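Brivow Walking Club – minutes of the February meeting
Posted February by the minutes secretary
Print this page | E-mail this page

We got going at 7:10, a little late because the parking lot at the Pradine Hall hadn't been plowed and half of us had to leave our cars down by the feed store. I counted 31 in the room once everyone had coats off. I took the notes again, so if I've got your motion wrong, catch me on Saturday and I'll fix it.

January minutes were read and passed with one correction: the Eskildsen loop is five miles, and I had it down as six. Sorry to anyone who packed an extra sandwich!

Money. We have $2,511 in the account after paying the hall rent and the new trail signs. Dues are in from 128 members, and the rest of you know who you are. There was a long back and forth over whether to raise dues next year. My own feeling is that we can leave them alone, and the vote went that way in the end, though it was closer than I expected.

Trails. The footbridge on the Kestivent trail is still closed. The county told us they'd look at it after the thaw, and that's all we could get out of them. Until then the Saturday group will start from the north lot and come back the same way. A couple of people asked if we could just hop the creek. Please don't – the bank is all ice on that side and it's a long walk out with a bad ankle.

We also talked about the muddy stretch behind the quarry. One member offered a load of wood chips for free if we can find a truck. I said I'd ask my brother-in-law, who has one but is funny about lending it. Anyone with a better idea, speak up.

Spring trip. The choice came down to the lake or the ridge, and the lake won by a mile (bathrooms, mostly). The van company will hold the price until the end of the month. We need a head count by then, so the sign-up sheet is on the board by the coffee urn. Dogs are welcome at the lake but can't ride in the van.

Shoes. This was supposed to take two minutes and took twenty. The question was whether new walkers really need boots for the easy routes. The boot people were very firm, as they are every year, and the sneaker people were just as bad. I walk in sneakers from May on and have never been sorry, but I kept quiet because I was writing. We settled on a line for the newsletter saying sneakers are fine on the paved and gravel routes, boots for everything else.

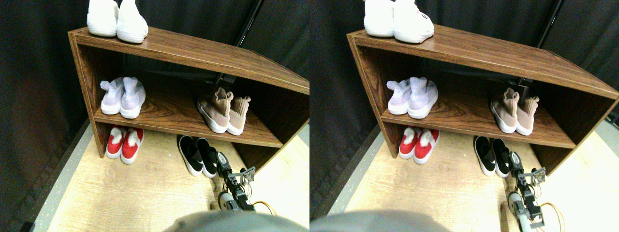
White knit sneakers on top of a wooden shoe shelf.

Other business. The hall would like us to wipe down the tables before we leave. The lost and found has two left gloves and a very nice thermos.

We broke up at 8:45. Next meeting is same place, same time, and it's my turn to bring the cookies.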